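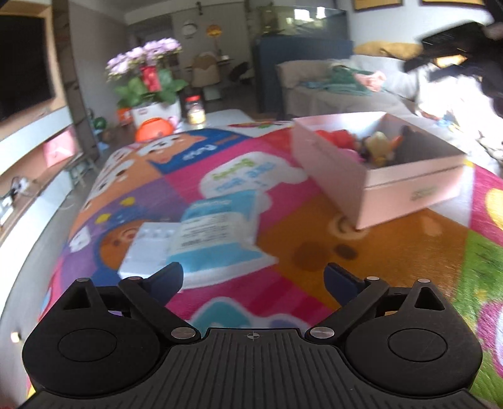

I went to the toy and blanket open house in Wevville on a Monday in June, and I came home so full of ideas that I wrote half of this on the bus. It's held in people's living rooms, eleven houses this year, and you walk from one to the next with a paper map and a pencil. The point is to see how other families sort, pack and pass along children's things. It sounds like a dull way to spend a day off, I know. I would go again tomorrow!

My first stop was Yamuna Kulkarni's place on the corner of Camargo Street. She does all her sorting on top of a big cartoon blanket, and I loved it on sight. It's plush and very loud — magenta, royal blue, purple with yellow spots, big peach-orange faces with huge white eyes, and a speech bubble in the middle of one patch. Yamuna says her kids come running whenever it gets spread out, and that's how she gets them to help. They know the blanket means toys are moving.

On top of it she had a pale pink cardboard box standing open with toys already in it, something soft-looking and bright red, a cream and yellow figure, a few smaller bits in between. Next to the box was a blue and white plastic package. I have been using gray storage tubs for years and they make the whole job feel like moving house. A pink box is so much more cheerful. I asked where hers came from and she said a bakery, which made me want to order a cake right away.

Her system is simple. One box goes to one child, and the child it's going to has a say in it. She writes the name on a slip and it stays with the box until the box leaves the house. If something doesn't fit, it waits for the next round. She doesn't squash anything down, and she doesn't hold on to broken pieces "just in case," a habit I've had since my oldest was two.

From there I walked up to 161 and 164, which face each other across the street and have a friendly rivalry going. Prakash Kaimal at 161 is a shelf man. Everything lives on low open shelves and gets rotated. Forough Nazari at 164 keeps nearly all of it in drawstring bags that she sews from old curtains, and she let me try the machine. My bag came out crooked and I have it on my desk right now holding pens.

Lunch was at the hall. There was lentil soup, flatbread and a tray of orange slices that went in minutes. The swap table was in the back, and the organizers told us 600 items had changed hands there last year. I brought a bag of puzzles and left with a wooden train and a rain hat, so I'm calling that even.

Two small gripes. The map has the footbridge on the wrong side of the creek, and I lost a good while to that. And the last few houses close at three, so I missed Elango Palaniappan's puppet repairs, the thing my sister had sent me to see. Start at the north end if you care about puppets.

Since getting back I've cleared out the hall closet and started my own box for my nephew. We don't have a blanket anywhere near as good as Yamuna's, so we used a beach towel with a shark on it. My daughter has already asked when we're doing it again, and she put in the dinosaur she swore she'd never give up.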